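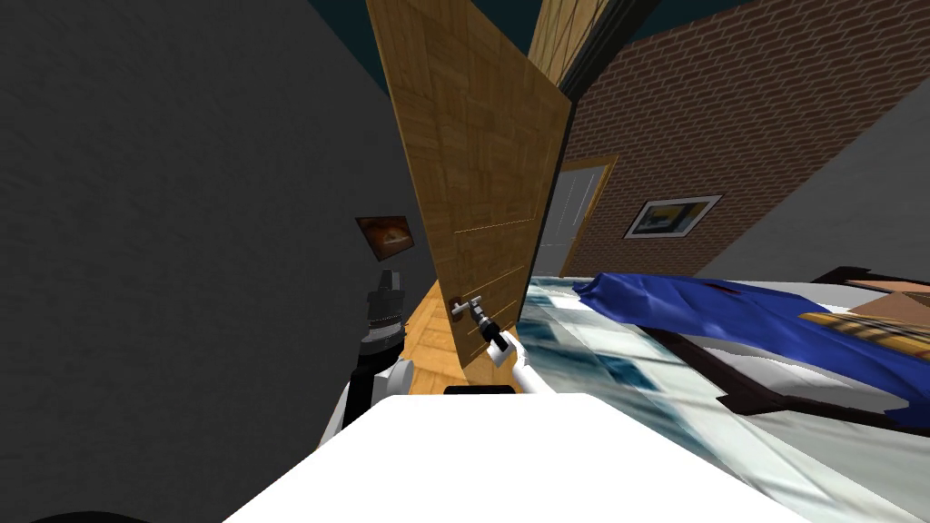
Project Report: Team Panex, Household Tasks in Simulation

I joined Panex in October thinking I'd be soldering stuff. Nope! Our whole robot lives in a simulator, so I spent the year arguing with door handles instead, and I ended up loving it.

The class assignment was pretty open. Pick some chores, get a simulated two-armed robot to do them, write down what went wrong. Evanthia Galanis and I took doors and grasping, and the other half of the team took driving around the house (their report is separate, go read it, the part about rugs is great).

Doors ate most of our time. We ran 191 door trials, and our first script only got through 22 of them. The gripper would close a hair too early and slide off the lever, or it would hold on fine and then pull straight back when the door wanted to swing in an arc. Evanthia's fix was to have the wrist follow the curve of the door — so simple, and I was a little mad I hadn't thought of it.

Grasping was friendlier. For upright objects we bring the fingers in low, line up the palm, and close slowly. Our first closing speed was way too fast and knocked things over constantly, so I cut it down and then kept cutting. 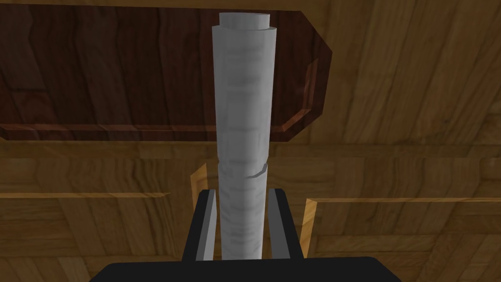
Do you need a fancy computer to try this? A regular school lab machine is fine, as long as you can wait while it loads.

Next year I want to do drawers. Evanthia wants to do both arms at once — we're still fighting about it. Our trial logs are in the team folder under Trisesari if you want to dig through them.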